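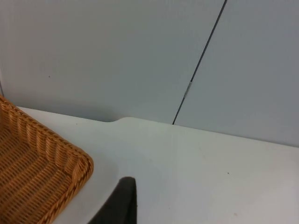
Robot open day at Plandolent, who else went?

tinsnips69
Posted 11/03/2023
So I finally made it to the open day at the Plandolent building in Greltville and I'm still buzzing! I signed up back in August and figured I'd forget all about it. They let us in by small groups, and my group got Hongmei Qin, who runs the arm demos and was super patient with my kid's million questions (mostly "can it throw stuff").

What I liked is that the job was so plain. Toys on a white table, a wicker basket, put the toys in the basket. My five-year-old can do that, when he feels like it, and watching a machine go at it made me think way harder about how you pick up a ball.

gearmouse
I was there too, later group I think. Gotta say I was kinda let down. I drove 100 miles from Nadetley and it's blocks. At the Camacho show they had an arm stacking crates and it was FAST. This felt like watching somebody park.

tinsnips69
Ha, fair, it's not quick. But the crate one gets the same crate in the same spot every time, right? Hongmei said they move the toys around between tries on purpose. When it was our turn the kids got to set up the table and mine went with the red cube way in back, the green ball in the middle and the blue cube closer to us. He was extremely serious about it.

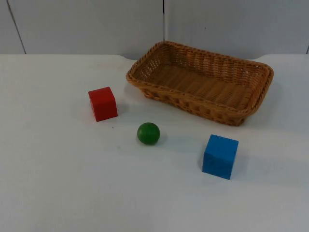 Rosalba Fontana said in our group that the ball bugs her more than the cubes do, and she'd take a whole day of cubes over ten minutes of chasing something that rolls.

gearmouse
OK the ball I'll give you. I'd still want to see a messy table though, like a real kitchen counter with mail and keys on it.

Anayeli M
Asked them that! They said clutter comes later. I don't totally buy it, you could practice on clean tables forever. Fun afternoon anyway, and parking was free.

tinsnips69
Wait, where did you park?? I paid 2 bucks at the lot by the bakery.

Anayeli M
Behind the building, go past the loading dock and hang a left.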